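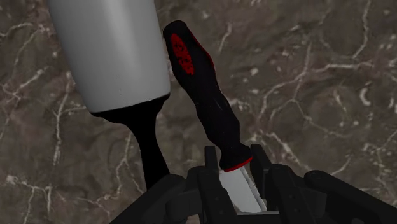 Why does a screw go into wood when you turn it, and a nail does not? The answer is hiding in the shape of the screw. Look closely at one and you will see a thin ridge that goes around and around it, like a slide around a tower. This ridge is called the thread. To turn a screw we need a tool, and the most important part of the tool is easy to forget: the handle. A screwdriver with a black handle and a silver shaft, like this one, is much thicker at the handle than a screw is. When your hand moves along a big circle, the small screw turns with more force than your fingers could give it alone.

A ramp that is rolled up

Cut a triangle from paper, so that one long side slopes like a hill. Colour the sloping edge with a red pencil. Now roll the triangle around a pencil, starting from the tall end. The red edge becomes a spiral! A screw is a ramp that somebody has wrapped around a pole.

Walking up a long ramp is easier than climbing a steep wall, but you must walk further. It is the same with the screw. You turn it many times and it moves only a little. If the thread rises 2 millimetres in each turn, the screw needs five turns to go in one centimetre.

Screws you can find at home

Open a jam jar and look at the neck. There is a thread there too. You can also find one on a water bottle, on a light bulb and under a piano stool – the kind that goes up when you spin it.

Try this: close a jar very slowly and watch the lid. How far does it move down before it stops?

Written by Märta Berge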